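The Last Bus to Trurton

1. The letter

Kristaps Bite got the letter in March, when the snow in Ornum was already gray. It was from Petronella Coetzee, and it had only six lines. She wrote that the house in Trurton was sold, and that he could come for the piano if he still wanted it.

He read it standing up. Then he put it behind the clock and washed his cup two times.

He did not play anymore. In his room there was a bed, a chair and a stove, and a piano could not pass through the door. But he thought of the low key which always stayed down, and how Petronella lifted it with a spoon.

She used to wear roses then. Black ones, on orange-red cloth, and when she came down the street you could see her from the bridge.

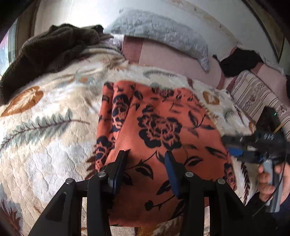 2. The road

The bus left at six in the morning. It was 200 kilometers, and the driver stopped in Stukside for coffee and talked with the woman at the counter for a long time. Kristaps stayed in his seat. He was preparing a sentence.

"I was wrong about the money" – this was the sentence. He tried it with "maybe" and without "maybe."

After Stukside the fields became flat and he fell asleep, and the sentence went away from him.

3. The piano

Petronella opened before he knocked. Her hair was short now.

"You came without a truck," she said.

"Yes."

"So you don't want it."

"I wanted to hear the key," said Kristaps.

She looked at him for a while, and then she went to the kitchen. He heard the drawer, and the spoons moving in it.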